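Doment Gridded Work Board

August
By Lena Pawlak
Reading time: 2 min

The Doment is a large white board with a faint grey grid, made by Jumberg to lie on top of a table you already own. It suits sorting, small assembly jobs and anything where parts have to go back to the same place. We keep 10 in stock and can order more. The grid is paper, so wipe it with a dry cloth only.

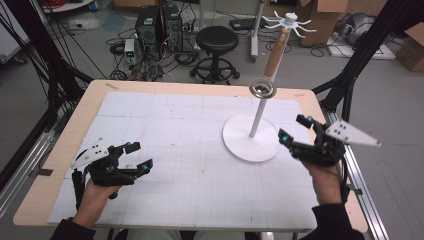 Choose the board by the size of your table first and the job second. Leave a margin of bare tabletop on all sides, so that sleeves and tools have somewhere to rest. A light wooden table with a border showing all the way round the board is a good arrangement, and a small stand with a round base will sit flat on the grid without covering much of it. Tall items are best kept towards the middle.

The board comes in 5 sizes. Spare grid paper is sold separately under order code 484. Replace a whole sheet if the lines have worn away, and press the tape down firmly along each seam.

For trade orders, ask for Halima Amadi. Delivery takes longer in August.

Contact | Copyright Detus | Back to top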